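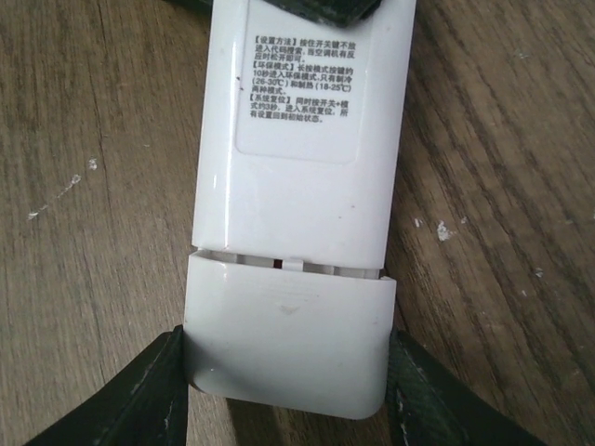

Use of resin at Grovetti Arena: proposed change to Competition By-law

Home | Fixtures | Clubs | By-laws | Member Forum | Sign in

Relwood_Competitions wrote:

Affiliated clubs are advised that Relwood Handball has received notice from the operators of Grovetti Arena concerning residue on the playing surface. The invoice for the most recent floor treatment was $1,306, and under the hire agreement it has been charged to the association.

It is proposed that from the start of the coming season all matches at Grovetti Arena, at every grade, be played with water-soluble resin only. Traditional pine resin would remain permitted at the other venue. A first breach would attract a written caution and a second would result in recovery of cleaning costs from the club concerned.

Submissions may be lodged in this thread until 5 pm Thursday. Clubs are asked to nominate one account to respond on their behalf.

KudoHC_Office wrote:

Kudo Handball Club does not support the proposal in its present form.

Our senior women's and senior men's squads train and play with pine resin throughout the year. The water-soluble product behaves differently in the hand, particularly late in a half when the ball has picked up sweat, and our coaches regard the difference as material to passing and to shooting from the back court. A club drawn at Grovetti Arena for most of its home fixtures would be required to prepare with one product and then travel to play with another.

The club would accept a restriction limited to junior grades.

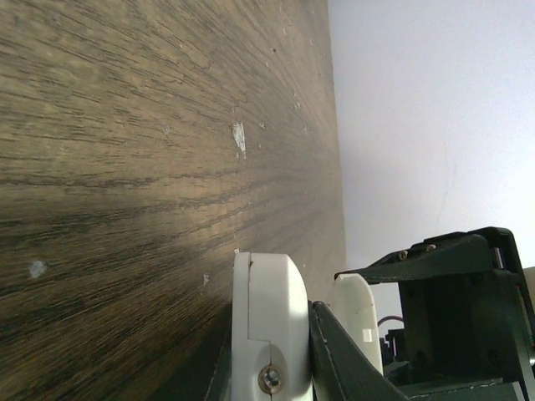 We would further ask that the association state which matches preceded the treatment for which it was invoiced. The arena is also hired for futsal, badminton and school examinations, and it is not clear to us that the whole of the charge should fall to handball.

ElaHC_Admin wrote:

Ela Handball Club supports the proposal.

The previous post refers to a restriction limited to junior grades. With respect, junior matches are not the source of the difficulty. Under the existing by-law, under-14 and younger grades already play without resin of any kind, and under-16 sides use very little. The residue on the goal area lines and the lower part of the goalposts is found after senior rounds. Our own members have scrubbed those posts on a number of occasions and are in a position to say so.

We do ask for one amendment. The phrase "water-soluble resin" should be replaced with a list of approved products, published before registration closes. Several tubs on sale are described as washable, and our experience is that some of them are no easier to remove from a sprung timber floor than the traditional kind.

Relwood_Competitions wrote:

In response to the query from Kudo, the treatment followed the final two rounds of the winter competition. The other hirers named do not use resin. The arena operators have confirmed that the charge relates solely to its removal, and a copy of the invoice can be inspected at the association office during business hours.

The point made by Ela is accepted. A list of approved products will be annexed to the by-law.
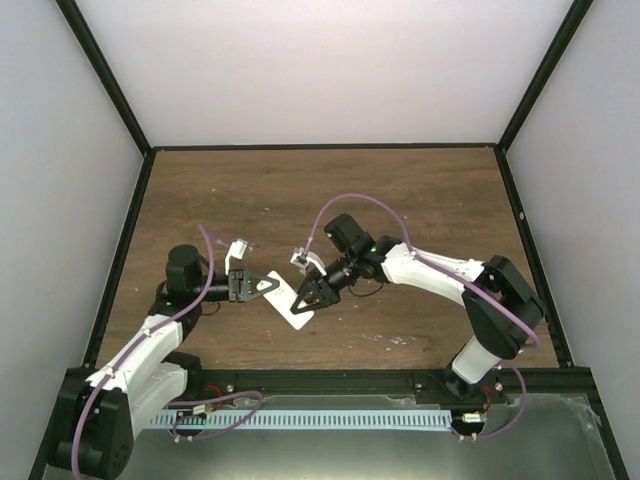 Two robot arms with a small white card between the grippers.

LeftBack_22 wrote:

I post as an individual registered player and acknowledge that I am not my club's nominated account.

There are 548 registered players in this association and I would suggest that most have formed no view on which resin they prefer. They do have a view on losing the venue. Grovetti Arena is the only court available to us with full run-off behind both goals and seating for spectators. If the operators were to withdraw evening hire, senior matches would revert to the school gymnasium, where a wing player landing from a jump shot finishes very near the wall bars.

KudoHC_Office wrote:

No club has suggested that the venue be put at risk, and we would ask that our submission not be characterised in that way.

Kudo is prepared to offer an alternative. The existing booking allows no interval between the last match and the end of hire. If each senior round were followed by 30 minutes of supervised cleaning, shared between the two competing clubs and using the solvent specified by the arena, pine resin could be retained. We would provide the first month of labour from our own members.

ElaHC_Admin wrote:

The offer is made in good faith and we recognise it as such. We doubt, however, that it can be sustained past the first month. The last senior match is scheduled to conclude at 9:40 pm, and visiting players face a long drive home. It is also our understanding that the solvent may not be applied by hirers without the arena's own staff in attendance, at an hourly rate not mentioned above.

Shoes are a further consideration. Resin is carried on soles to the foyer and change rooms, and no amount of attention to the court will address it. 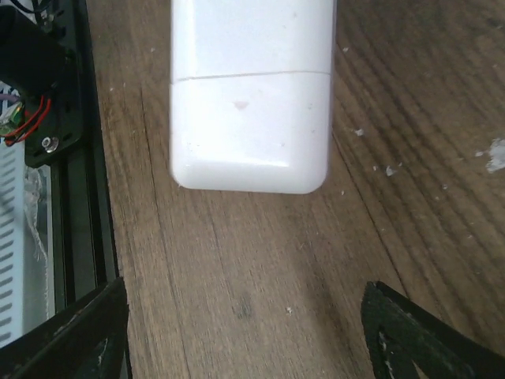 White plastic object on a wooden tabletop.

GradeB_Referee wrote:

A procedural observation on enforcement. The draft does not state who is to inspect the product in use. If the duty is to rest with referees, it should be carried out at the same time as the check of team lists and uniforms, and the match report should be given a field in which to record it. Referees should not be asked to make a determination during play on the strength of a complaint from the opposing bench.

I would also request guidance on resin deposited on shoes for reapplication. It is common practice among senior players and is not mentioned in the draft.

Relwood_Competitions wrote:

The association thanks all contributors. The draft will be revised to include a list of approved products, a pre-match inspection recorded on the match report, and a clause dealing with resin carried on footwear. The alternative put forward by Kudo will be forwarded to the arena operators for their advice on staffing and cost, and will be placed before delegates together with the revised draft. Both options will go to a vote at the December meeting.

This thread is now closed to club submissions. General comments remain open.

Comments (3)

courtside_parent: Could the list of approved products please be sent to junior clubs as well? Families purchase these items themselves.

PivotNo7: I remain of the view that Kudo's cleaning proposal deserves a trial of at least four rounds before any vote is taken.

ElaHC_Admin: For the information of the commenter above, delegates may move for a trial period from the floor. Notice is not required under the standing orders.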